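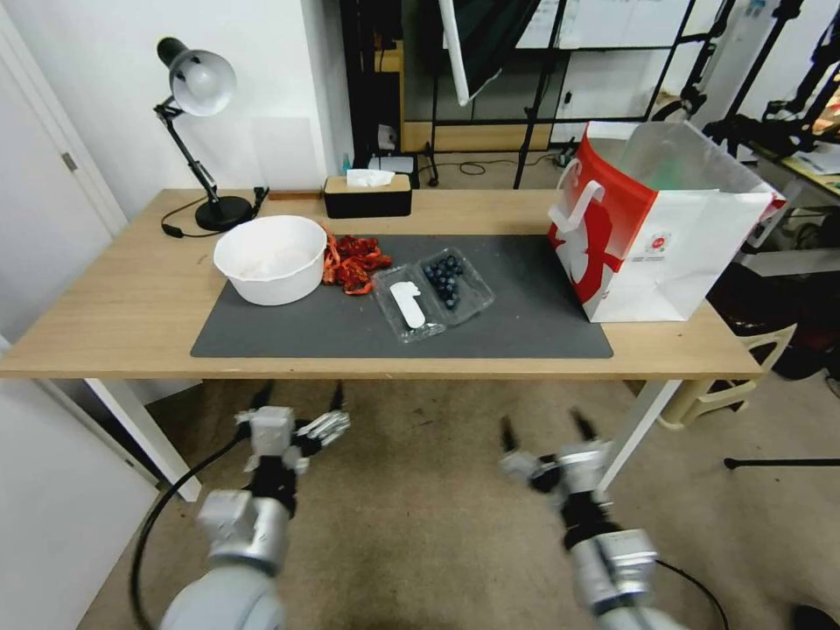
How far apart should the waypoints be when a bimanual arm with multi-fingered hands has to follow a planned path over a cluttered tabletop?

Far enough apart that the controller can blend between them smoothly, and close enough that the blended path still clears everything the planner thought it was clearing. On our setup that came out at 14 mm near objects and a good deal more in open air, but the number matters less than checking the blended curve for collisions instead of the raw points.

I'm putting that first so anyone coming in from a search gets something useful right away. The longer story is below, and I'd love to hear where you all think I've gone wrong with it.

We run Pelkonen for planning and Fleniment for the hand controllers, both arms on one clock at 20 Hz for the planner side. The sorting task is small stuff: dried chilies, blueberries in a clamshell, a bowl, a paper bag with a rope handle. The planner is perfectly happy with the bowl. It is less happy with the chilies, as you might guess, and it hates the clear plastic tray, which our depth filter turns into a kind of lacework with the berries floating in the middle of it. I've been filling the holes by fitting a box to whatever edge points survive, and then telling the planner to treat the inside of the box as reachable only from above. It works well enough that I stopped poking at it in July, and now I'm poking at it again.

What I'd like to know is whether people keep one collision model for both the arms and the fingers, or split them. I've got one model at the moment and I have a growing suspicion that it's the source of half my trouble — the fingers need to touch things, the forearms never should, and I keep loosening the padding for one and regretting it for the other.

— mumitz_dan

brassknuckle_ik wrote:

Split them, please, and save yourself the winter I had. I keep a padded model for everything from the wrist back and a thin one for the fingers, and the thin one gets a little list of objects it's allowed to touch during the current step. When the step ends the list gets cleared. It took me an afternoon to write and it has been the least troublesome piece of code in the whole stack, which I can't say for the rest of it.

On the waypoints, I'd go along with checking the blended curve. I would say your 14 mm is pretty fine, though. Are you planner-bound at that spacing?

mumitz_dan wrote:

Thank you, that's a lovely clear way to put it. Planner-bound, yes, a bit! Our longest trajectory so far had 3071 points in it once both arms were unrolled, and you could hear the computer thinking. I should probably be adapting the spacing more than I do.

Veronika Ortner wrote:

I'm going to disagree with brassknuckle_ik a little, and I say this as someone who ran split models for a long time and was fond of them. Two models drift. Somebody updates the hand mesh and forgets the thin version, and then you have a planner and a checker that believe in different hands. What we do at Verkomau is keep one geometry and attach the padding per link and per phase of the task, so the fingertips get 2 mm while grasping and the forearms keep their full margin all the way through. Same result as far as the motion goes, and there is only one set of meshes to look after.

The clear tray is a separate problem and I don't think collision padding will rescue you. Fitting a box is fine for the outside walls. Your tray has two compartments, though, with that white spoon thing lying across one and the berries in the other, and a single box knows nothing about the divider. If a finger comes down for a berry on the wrong side of the pile you will meet that divider, and your model will swear there was nothing there. I'd fit the tray from the color image, put in a proper model with the divider, and leave depth out of it for that one object.

brassknuckle_ik wrote:

Fair enough about drift, but I generate the thin meshes from the thick ones in the build, so there's nothing to forget. I do like the per-phase padding. Does the phase switch ever leave you starting inside a collision? That was what scared me off it.

Veronika Ortner wrote:

It did at first, quite often. Padding would grow back at the end of the grasp while the fingers were still next to the object, and the planner would refuse to move at all. Now we plan a short retreat with the small padding still on and let it grow along the retreat. Generating the meshes in the build is sensible, by the way, and I take back some of my grumbling.

quietservo wrote:

May I put in a word for the paper bag? If you treat it as a rigid box you'll get by until you have to put something into it, and the rope handle arches right over the opening. I model the handle as a fat curved tube and make it forbidden for everything, fingers included. It costs some reach. I'd still take that over hooking a thumb through it.

mumitz_dan wrote:

The handle isn't in my model at all, so that's tonight's job. I'm going with the per-phase padding and a proper tray model, and I'll leave the chilies as one lumpy heap until somebody here talks me out of it.

Comments

tendonist: The growing padding on retreat fixed a stuck start I've been fighting for ages. Thank you, Veronika.

p_halvard: Does Pelkonen let you change link padding without rebuilding the whole scene? Mine stalls for a moment every time.

mumitz_dan: It does if you do it between plans. In the middle of one, I get the same stall you do.

gearwhine: Still think 14 mm is overkill.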